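Vistisport canteen – prep arms, data card

Last edit July 5, 2021. Still rough, send fixes.

What's in it

1,935 episodes from the two-arm prep table at Clillby. 271 of those are marked "retry", meaning a person stopped the run and started it over. Keep them in. They are the most useful part if you care about what the job is like for staff.

Tasks: moving items from a bowl to the pot, lid on, lid off, reset. One cook per shift on the table, hand-off at the tape.

Why we recorded it

Amrani runs the kitchen contract and wanted the cold-start prep off the morning crew. Fine. But the first plan had the crew just watching a screen, and they hated it. Second plan is what you have in this set – arms do the bowl and the lid, cook does seasoning, tasting, timing, and decides when a batch is no good.
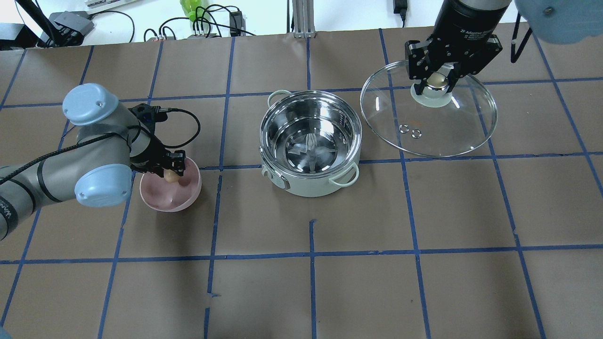 Diane Girard

Tape grid is for placing things. Cooks put the bowl, pot and lid in the same cells each run, the left arm works the bowl and the right one takes the lid by its knob. Move the pot over a cell and note it in the log, otherwise the labels are off.

What changed for people

Start time moved from 5:00 to 6:15. Everyone liked that. Less lifting too.

Less liked: the reset. Somebody has to put it all back by hand between episodes and it was'nt in anyone's job sheet until October. It is now, and it's paid as prep time. If you reuse our setup at another site please budget for this up front.

Two cooks moved to the front counter by choice. Hours stayed the same for the rest.

Splits

train – everything not listed below
val – 234
test – 700, all from the late shifts, so expect differnt lighting

Known problems

Wrist cables get in the way of the view sometimes. Retry notes are free text and some are rude, left as written. Shift names in the log were replaced with letters at the crew's request, don't try to undo that.

Use

Ask Zaredance before sharing outside the project. Not for rating or timing individual staff – that was the deal when they agreed to be logged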